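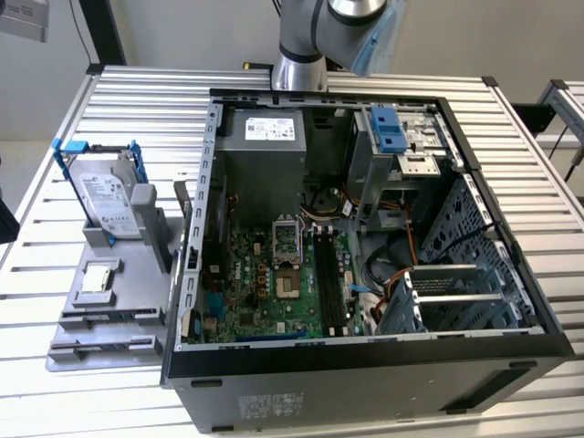 A desktop tower on its side with the panel off. The CPU socket is open and both memory slots are empty.

FROM THE PARTS BENCH

What We Learned From a Pile of Old Office Computers

October 30, 2020

Back in February, the Enholm branch of the Illey Reuse Workshop agreed to take "a few" retired desktops from an insurance office that was moving across town. The few came to 226. They arrived on pallets, wrapped in enough plastic film to cover a tennis court, and they have been our main piece of furniture ever since. People have eaten lunch on them.

We are now down to the last 80, and several readers have written in to ask what happens to a computer after it gets to us. (Several more have written in to ask whether we take printers. We do not take printers. Please stop leaving them by the door.)

The first thing a tower does is lie down. Anybody who has tried to work on one standing up knows the feeling of a screw dropping past the motherboard and into the next county. On its side, with the cover off, a desktop becomes a shallow metal tray of parts, and you can see what you've got. What you've got, most of the time, is dust. We have removed dust from these machines in sheets, like felt. One power supply gave up a substance we are still calling dust out of politeness.

Memory comes out early. It's small, it's worth a little money, and it has a way of vanishing into shirt pockets if left until later. Two clips, a gentle pull, into the bag. The bag gets a label. We mention the label every quarter and will go on mentioning it until the drawer marked MISC is empty, a day that your editor doesn't expect to live to see.

The processor is next. On the boards in this batch it sits in a socket under a hinged metal frame, held shut by a lever that feels, the first time, as though you are about to break something expensive. You are not. Let the lever up slowly, open the frame, lift the chip by its edges and put it straight into a tray. Do not put it on the bench "just for a second." Do not turn it over to admire it. And wipe off the old thermal paste before it gets on your sleeve, your phone and the handle of the communal kettle, where it was found twice this summer.

A word in favor of the people who designed office PCs. Nobody ever wrote a love song to a beige or black box under a desk, but whoever put blue plastic latches on the bits you are supposed to pull deserves a decent pension. The machine in our photo has one on the drive bay cage. Compare that with the Prosico towers we did last year, which were held together by 6 kinds of screw and, we suspect, spite.

Cables are the part everyone skips. The orange, black and yellow wiring coming down from the drive area looks like something you could shove to one side and forget, and plenty of people have. Then the cover won't go back on. Or it goes back on with a wire pinched under it, and we get to hear about that from whoever bought the machine. Unplug by the connector, never by the wire, and if a connector won't budge, look for the little tab before reaching for the pliers. There is always a little tab.

Power supplies stay closed. We've said it in the training sheet, on the wall and on the shelf where they're kept, and we are saying it here. Read the white label if you need the ratings. The inside of the box is not for us, however good you were at science in school.

From there the parts go one of two ways. Boards that test well are matched with drives and memory and turned back into computers, which go out through the Panasiuk Street shop with a clean system and a mouse that more or less goes with the keyboard. Boards that don't test well are stacked for the metal recycler, along with bent brackets, orphaned drive cages and cases missing a side. We are short of side panels, by the way. Where 226 towers' worth of side panels could hide in a building this size is a matter on which opinions differ, some of them loudly.

If you'd like to help finish off the last of the pile, the bench is open most evenings, two people to a table while the distancing rules are on. Bring a mask and a screwdriver you don't mind losing. Long hair tied back, loose sleeves rolled up, drinks on the windowsill — the kettle has been scrubbed and is once again considered safe.

Donations of working keyboards, small zip bags and isopropyl alcohol are welcome at the side entrance. Somebody left a printer there again last night. It is a large one, and we would like it collected.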